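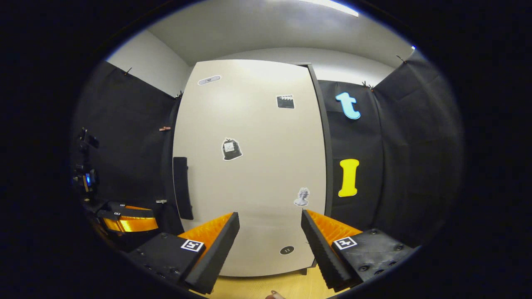
Off-white panel with a dark edge on the right.

How to Touch Up a Scuffed White Panel

Wipe the panel with warm water and a drop of dish soap, then let it dry overnight. Sand the scuff lightly and brush off the dust.

Old whites yellow, so take a chip to the store to be matched. The doors in our 1976 house came closest to Levach Linen.

Tape off any dark trim. Roll on 2 thin coats, leaving 6 hours between them, and feather the edges outward. Pull the tape while the last coat is still soft. Keep leftover paint in a small jar with the color name on the lid.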